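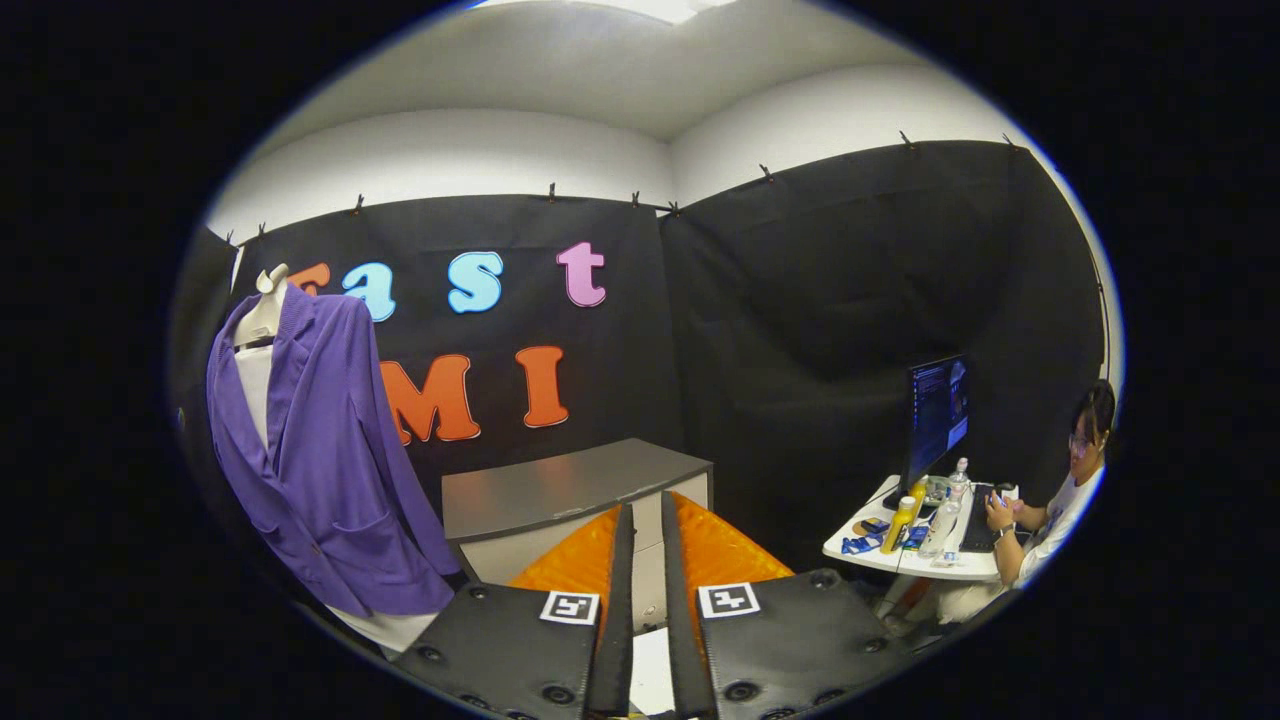
# Sunday, 2019-09-01

Feet up, tea made, phone on silent. I've been on my legs since eight this morning and my left heel is telling me all about it.

So, the purple blazer. I went back and forth on it all week (Heloísa can vouch for this, she got 2 voice messages on Thursday alone) and I've decided I love it again. The collar was the trouble. Knit doesn't want to hold a notch, it wants to roll over and go to sleep, and I'd already unpicked the left side once in August and swore I wouldn't do it a second time. Then I put it on the mannequin over the plain white shirt and stood back by the door, and it looked like a jacket! A proper one, with patch pockets and everything. I think I'd been staring at it flat on the table for too long. Things look terrible flat on a table.

The white shirt does hang out below the hem, and I know Mamãe would have something to say about that, but I like it. It makes the purple look more purple.

The black cloth is up too, on the back wall and the right one, and I'm so pleased with how the room feels now. White ceiling, white up top, black below. The little black clips along the top were Nivaldo's idea. I wanted to use tape and he just looked at me. The line of it isn't straight to my eye and I kept wanting to climb back up and fuss with it, but he took the stepladder away and put it in the hall, so that was the end of that. Those two sheets cost me 58 and I had budgeted for less. Oh well. I'll make it back on buttons or something.

And I got to look at the big foam letters all day, which cheered me up more than I expected. Orange, light blue, pink, they really jump off the black. My F is half behind the mannequin's head and I could have moved her over, but she's heavy and I'd only just got the sleeves hanging nicely.

Still to do this week:

- press the pockets again, with a cloth this time
- dust the top of the low cabinet under the letters (dark gray shows everything, why did I ever think it wouldn't)
- call Genivaldo about the lining fabric
- find the good scissors!!

The scissors are really bugging me. I had them Friday. I looked in the sewing bag, the kitchen drawer, the pocket of my other coat, and under the couch, where I found a spool of gray thread and a cough drop.

Heloísa came by at four with cheese bread and tried to talk me into doing a green one for November. Same pattern, longer in the body. I said maybe. I have enough Grasby yarn left for the sleeves and not much else, and I'm not buying more until somebody pays me for the last two cardigans. She thinks I should charge 369 for a blazer like this. I laughed, and then I added up the hours while she was washing the cups and stopped laughing.

Anyway. Bath, then bed. Rosângela wants me on the phone at nine tomorrow and I still haven't ironed a thing to wear myself.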